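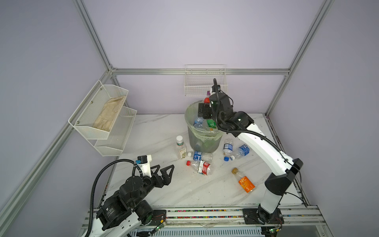
Dagmar Tichý wrote to us to say that every bottle she throws in the bin gets turned into a new bottle, so it doesn't matter how many her family uses. Her label says so, she told us. It has the arrows on it and everything.

Does it, though? Let's check before we believe a label.

Look at what usually ends up in a bin like this one. One bottle has a blue label, another has a green label, and one has a red cap. They may look like the same kind of trash, but a bottle is really a little bundle of parts. There is the bottle itself, the cap, the label, and the glue that holds the label on. The cap is often made from a different plastic than the bottle.

What do the arrows mean?

Less than you might think. On many plastic things there is a small triangle with a number from 1 to 7 inside. The number tells you what kind of plastic it is. It does not promise that anyone near you will recycle it. Some towns take 1 and 2 and send the rest to a landfill.

So where does the bottle go?

That depends on which bin you picked. If it's the regular trash, the bottle will probably be buried or burned. If it's the recycling, a truck takes it to a sorting center, where it gets separated from paper, metal and glass. Bottles that are very dirty may be thrown out there. The good ones can be washed, chopped into flakes and melted.

And then is it a bottle again?

Sometimes. It might also turn into carpet, or the fluffy filling in a winter coat. Those are useful things – but a worn-out carpet is hard to recycle a second time.

What about the bag?

Watch out for this one. A thin plastic bag in the bin keeps it clean, but bags can wrap around the wheels of sorting machines and jam them. Many towns want bottles tipped out loose, with no bag. Ask a grown-up to look up the rule where you live.

Try it at home

Find 5 empty plastic bottles. Look for the triangle on each one (it is often on the bottom) and write down the number. Then find out which numbers your town takes. Does every bottle pass? If a label says "recyclable," ask: recyclable where?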